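The Kastthorpe slip fault

The Kastthorpe slip fault is the name given to a grip failure found in the Hiebert, a two-fingered gripper made by the Prarach workshop and used both on robot arms and, with a handle fitted, in the hand. It was first written up on 12 Nov 2019 by Cyrill Danzer, a test engineer who had spent a long and patient winter picking up household objects in Kastthorpe and noting down which ones got away from him.

Cause

The trouble lay in the pivots of the two fingers. Each finger turns on a screw, and on units numbered below 3887 the screws could back out little by little under repeated closing. Danzer found that a gripper might run happily for 1000 cycles and then, over a single afternoon, begin to let its fingers toe outward at the tips. The pads would then meet an object at their lower edges only, and anything smooth, round and a bit heavy (a full drinking bottle being the classic case) was apt to roll out sideways during the lift.

What made the fault so bothersome was that the control software noticed nothing wrong. The motor still reached its closing force, so the Hiebert reported a good grip right up to the moment of the drop. Three dropped bottles and one badly dented lunch table later, Danzer took the fingers off and found both screws loose.

Remedy

Prarach answered in February with a thread-locking compound for the pivot screws and a revised service sheet, which asks owners to check the screws by hand before each session and to stop work at once if either finger can be rocked from side to side. The sheet also suggests a lift test with a bottle, held low over a soft surface.
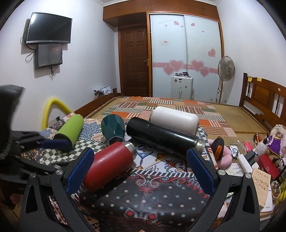
A hand-held gripper with a red insulated bottle between its blue textured pads. The pivot screws show on the fingers.

Later units have a locking washer under each screw head. Older ones can be fitted with the same washer, though the fingers must be lined up again afterward, a fiddly job that takes two people if it is to be done at all comfortably.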